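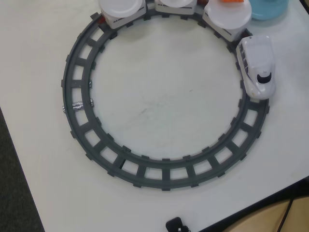
I've been selling the Prelletti Ring Set since January and it's still the first thing I hand to anyone shopping for a small train fan. The plastic track goes down flat on any table and makes one full circle, so you don't need to clear the living room. There's a strip of silver duct tape around one of the joints. The white train has a bullet nose and three boxy cars behind it, and my kids load the little round dishes on top with raisins.

Takes 2 AA batteries (not included). Ages 5 and up. Spare track sections are sold separately, item 304. Questions? Ask for Elie Qudah.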